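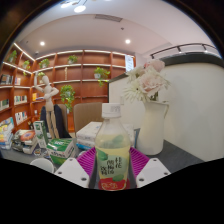
## 饮料瓶的清洗与再利用

一次性饮料瓶多为PET材质,耐冷不耐热。清洗水温以手感微温为限,用沸水烫洗会使瓶身收缩变形,瓶口螺纹随之失准,盖子无法拧紧。

**除味。** 含糖或带酸味的饮料残留在瓶肩凹槽和盖内垫圈处。取小苏打一茶匙,加温水至半瓶,拧紧后摇动,静置过夜,次日冲净。瓶盖单独浸泡。

**除标签。** 套标沿接缝剪开即可取下。胶粘标签先用吹风机低档加热,再从一角平揭;残胶用食用油擦拭,最后以洗洁精去油。

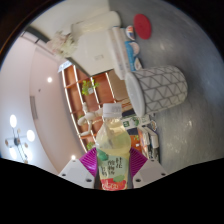 *白色螺纹盖饮料瓶,瓶肩有凹槽*

**晾干。** 倒置沥水时瓶口不可紧贴台面,应架在筷子或沥水网上。瓶内无水珠后再盖盖。未干透即封存,易生霉味。

**分装干货。** 适合绿豆、小米、粗盐等颗粒物,不适合面粉。装至瓶肩以下,瓶身注明品名和装入月份,例如“12月”。食用油、白酒和热汤不宜用此类瓶子长期存放。

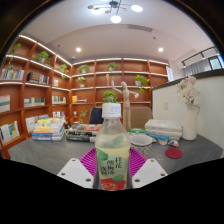 *灰色台面上的饮料瓶,标签为米白色*

**冷冻。** 水结冰后体积增大,500毫升的瓶子应留出100毫升空隙。冻好的瓶子可作保温箱冰排,外裹毛巾,减少冷凝水。

**浇花滴灌。** 用烧热的针在瓶盖上扎一个孔,瓶内灌水后倒插入盆土。流速过快时换盖重扎小孔,不必更换瓶子。 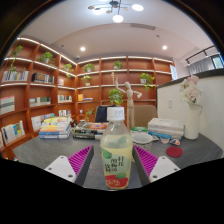
文/Brinent 家务笔记 2023年2月5日

**开盖与复封。** 盖子打滑时,在盖外套一圈宽橡皮筋,或垫一块硅胶布再拧。复封前擦净螺纹上的糖渍,否则干后会粘死。粘死的盖子用温水浸一分钟再拧,勿用钳子夹。

**报废标准。** 瓶身发白、有裂纹、刮痕明显或异味不退,即停止盛装食品。压扁前先拧松瓶盖排气,压扁后再盖回,投入可回收物桶。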